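4.2 What readers do with the recap page

I went into this part of the study with a bias, so I'll own up to it. I love a recap page. I grew up reading comics out of order from a box at my uncle's place, and a paragraph inside the cover telling me who had betrayed whom was often the only reason I could follow anything (I still read them first, even in a trade paperback where the last chapter is one page back). So when we sat our 40 readers down with issue six of Rirska, I fully expected them to do the same.

They didn't! Most flipped straight past it to the splash page, got as far as the argument on the ferry, and only then went back to find out who the woman in the grey coat was meant to be. We'd coded this in advance as a "failed" recap, and I now think that label was a mistake on my part. The readers who went back could retell the ferry argument in good detail afterwards, and several of them used wording lifted directly from the recap. They were treating it like a glossary, something you pop into when a name doesn't ring a bell.

Hisel gave us a different pattern again. It has no recap page at all, and the writer does the job in dialogue, with characters telling each other things they plainly already know. I'd assumed people would find this clunky. A few did, and one reader wrote "yes mate, he's your brother, we get it" in the margin of her copy – but the longer-term fans hardly noticed it, and when I asked them to mark every line that repeated old information they missed a good share of them. Salamatu Quaye, who did the second round of coding, reckons the artist deserves the credit, as those speeches nearly always land on pages with a lot of movement in the background. I'm inclined to agree with her, though we didn't design the study to test it and I wouldn't want to lean on it.

A word about the copies themselves. We used the Nidden printings for both series, bought over the counter at Akolgo, and left the ads and the letters column in. Stripping them out would have made for tidier reading times, but a monthly comic is a thing with ads in it, and the letters column turned out to matter quite a bit. Readers who were lost sometimes went there for help before they tried the recap page, and in Rirska the editor's replies do give away a fair bit of the plot.

Figure 2. A hand-held gripper, twice; in the second picture its fingers are closed around a mustard-yellow cable-knit sock.

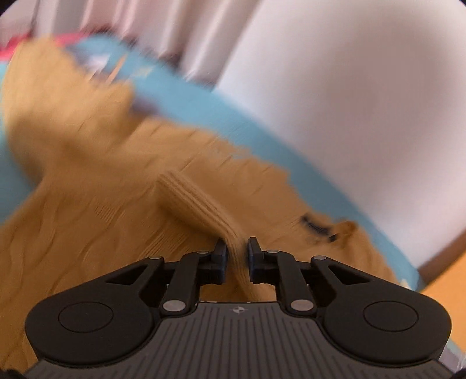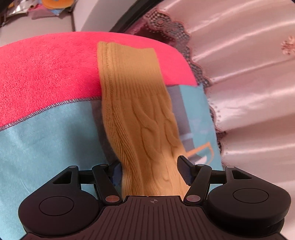 4.3 Coming in late

The same 40 people came back in August for a later issue, this time with the recap page removed from half the copies. I'll take the newcomers first, as they had the rougher time of it.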